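Workshop Projects > Builds and Works in Progress

Wrist camera build for the big arm – picking up bottles (or trying to)

fulus_fan
Posted 18/11/2021

Evening all. I promised a few of you at the Tindham open day that I'd write up what we've been doing with the arm in the shared workshop, and I've finally sat down with a mug of tea to do it, so apologies in advance for the length.

For anyone who missed the earlier thread, the plan is fairly modest. We want the arm to pick up a small bottle, carry it across the table and put it down again standing up, with a little camera on the wrist telling it where to go. We've called the project Fulus, for reasons that made sense in March and that I won't bore you with now. Amado Macaraeg wrote most of the software and I've done the bracket, the cables and the swearing.

The bracket is on its third version. The first was too bendy and the second put the camera so close in that we saw hardly anything but gripper. Version three sits further back and off to one side, so you get the jaws and a good stretch of table in the same view. You do lose a big slice of the picture to the arm itself, and I'd love to hear from anyone who has found a neat way round that.

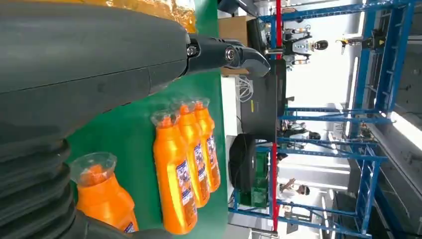

The row is the hard bit. Give it the bottle that stands apart and it does rather well, but three standing shoulder to shoulder is another matter, as the jaws need somewhere to go and there simply isn't a gap. We did 100 tries on single bottles and it managed all but 20 of them, which I was chuffed with. On the rows I stopped writing the results down, to spare Amado's feelings!

The other headache is the clear caps. The orange of the bottles is lovely and easy to find against the green, but the caps seem to vanish as far as the software is concerned, so it thinks every bottle is shorter than it is and comes in too low.

Any thoughts very welcome, particularly on the rows.

plulora
Reply 1

Lovely write-up, thank you. I had the same trouble with clear lids on my jam jar sorter and in the end I gave up looking for them altogether. If all your bottles are the same height, just find the orange part and add a fixed amount on top. It feels like cheating but it has worked for me all year.

botha_bits
Reply 2

I'd go the other way, I'm afraid. A fixed height is fine until somebody turns up with a different bottle, and then you're squashing caps. I'd put a dot of coloured tape on each lid and be done with it.

As for the view, move the camera to a post beside the table. I've never understood the fondness for putting it on the wrist, where half of what you get is arm.

plulora
Reply 3

Tape on the lids is surely more of a cheat than mine, botha! You'd be changing the bottles to suit the robot. And a camera on a post is all very well until the arm reaches across and blocks it at the very moment you want to see something.

amado_m
Reply 4

Amado here – my feelings are fine, thank you. I did try a post in the spring and plulora has it right, the arm got in the way on nearly every reach. I also like that the wrist view gets better the closer we come to the bottle.

On the rows, I've been wondering about coming in across the row, with one jaw at the front of the nearest label and one behind. It would mean turning the wrist a quarter turn, and the camera cable doesn't care for that at all.

botha_bits
Reply 5

Fair enough on the post, though I still think you had it on the wrong side of the table. For the cable, leave a good big loop at the wrist and tie it further back than you think you need. Mine snapped at pick number 123 because I'd been mean with the slack.

And if you can't get in across the row, could you nudge the end bottle outwards first with a closed jaw and then pick it up?

fulus_fan
Reply 6

Oh, I like the nudge. My worry is knocking the whole lot over like skittles, but we could push low down near the base and go very slowly. I'll have a go at the longer cable loop first and then we can try both ways. Amado, are you about next week? I've got the key to the tool cupboard, and I'll bring the good biscuits.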